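Small tips for exercising at home in the kitchen

You do not need a big room for your morning exercise. I do mine in the kitchen, between the counter and the door, and it takes 17 minutes. Before I begin, I push the chairs under the table and look at the floor for water or crumbs, so my shoes do not slip.

For the arms I use two bottles filled with rice. Close them well and put tape over the cap – my friend Tarek did not do this, and he was sweeping rice until the evening. A bottle with 900 grams is enough for the first weeks.
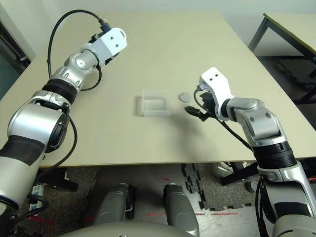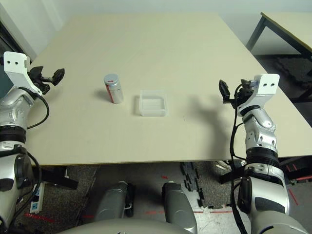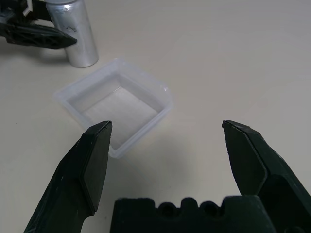
If your mat smells after some time, wash it with warm water and a spoon of vinegar, then hang it over the bath with the top side out. Do not put it on the radiator, mine became hard at the corners. A resistance band should be kept in a drawer with a little baby powder on it, away from the sun.

Write on the calendar every day you have exercised. In May I had only four empty days, and this helped me more than any music. When the band shows small white cracks, please throw it away and buy a new one.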